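Golline Shoe Tidying Set

Version 2, 22 March 2024
Maintained by Fouzia Swati and Genji Ichikawa

What it covers

Golline is a collection of short recordings of footwear being put away on a low shelf. It deals with slip-on shoes only: slides, mules and open-backed slippers. Lace-ups and boots are kept in a separate set, Besard, and should not be mixed in.

There are 400 recordings. 23 of them have been marked as unfinished and sit in their own folder, called partial. Please leave them there, as the index file expects to find them under that name.

The task

Two pairs go on the shelf. A pair counts as tidied when both shoes are on the plank, side by side, with the toes to the back. Heels may overhang the front. Left and right must not be swapped. Small gaps between the shoes are fine – we do not measure them. 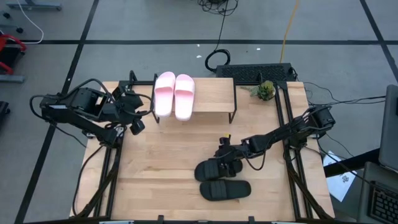
Pink slippers on the shelf, black slides still on the tabletop.

Other things on or near the table, such as a plant, are not part of the task and have no label. Do not treat them as obstacles unless a shoe touches them.

Labels

Each recording has one line in labels.csv:

pair: colour and type, e.g. "pink slide"
order: which pair was shelved first
side: left or right end of the shelf
toes: back, front or mixed
result: done, partial or dropped

Colour names are the plain ones. Version 1 had "rose", "blush" and "pink" for the same slippers, and Sharada Chacko has merged these into "pink". "Slider" and "sandal" are now both "slide" wherever the back is open and there is a single wide strap.

Known problems

The toes column was filled in late for 83 recordings and has been checked by one person only. Dark shoes are harder to tell left from right, so expect more mistakes in those rows.

Corrections

Send them to Madalena Antunes with the recording number and the column name. Changes go into the next version, planned for September.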